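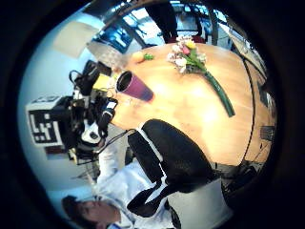

Marion Tosh replied:
Paying 399 for a figure that leans is a choice, and I say that as someone who has made it twice. The Movov version of the Clava captain started tipping forward on my shelf by its second summer. By August she looked as if she'd dropped a contact lens. If Drarkora are using the same single ankle peg on the new one, I'm out.

stiltwalker replied:
It's not the same peg. The prototype on the Drarkora stand had a rod going up inside the coat. You could see it if you crouched, which I did, to the annoyance of the entire queue.

Marion Tosh replied:
Prototypes always have a rod. The rod is the first thing to go when somebody works out the shipping weight.

Tormod B. replied:
I was there on the morning of the preview as well. Short version for those who stayed at home:
Clava captain, winter coat, fully painted, 399, orders open in July.
Clava navigator, unpainted grey, no price.
The ship's cat, which had its own plinth and a longer queue than the navigator.
Engebretsen had the two garage kits again. Same two as last year. Same price cards, I think, going by the coffee ring.

peelandstick replied:
Did anyone get a proper look at the navigator's face? The official photos are all from the left and I've learnt to be suspicious of that.

Tormod B. replied:
Face is fine. Right hand is a mitten. I assume fingers are coming.

stiltwalker replied:
I'd hold off judging the hand. They had one on the old quartermaster figure that looked like a bread roll in grey and came out lovely.

Liv Nyberg replied:
I own the quartermaster. It came out like a painted bread roll.

stiltwalker replied:
Mine's lovely.

Liv Nyberg replied:
Send me a photo of it holding anything.

Idun H. replied:
Can we go back to the price? The last captain was a good deal less than this, and she came with the lantern and the spare head. This one has a coat and a base. I like a coat but I don't like it that much. Is the scale any different?

Tormod B. replied:
Card said she stands 2 cm taller than the old one. Some of that is hat.

Marion Tosh replied:
So we're paying for hat.

peelandstick replied:
In fairness it's a very good hat. The braid is sculpted, it isn't a printed line. I've repainted enough printed lines to be grateful. And everything's gone up, resin, boxes, postage, the lot. I don't think Drarkora are being greedy here.

Idun H. replied:
I didn't say greedy. I said no lantern.

mudlark_17 replied:
Ordering anyway. I've had the space cleared since the first sketch went up. Does anyone know if the deposit is refundable? Their shop page says "in some cases" and then stops.

Liv Nyberg replied:
I cancelled one with them. Got it back in 15 days, after two emails, the second of which was less friendly. Pay by card and keep the confirmation.

Marion Tosh replied:
For anyone who already has a leaner: take the figure off the base, warm the ankle with a hairdryer on low, hold it straight, then cold water. Don't do it near the paint on the boots. Mine now has one matt boot and one shiny one, and I've told visitors it's in the story.

stiltwalker replied:
It nearly is. Episode 17, she loses one in the marsh.

Marion Tosh replied:
Well, there we are. Still not ordering.

Tormod B. replied:
You said that about the last one.

Marion Tosh replied:
I did. Does the shop page open at midnight or in the morning?

Tormod B. replied:
Ten in the morning, going by the leaflet. It doesn't say whose morning.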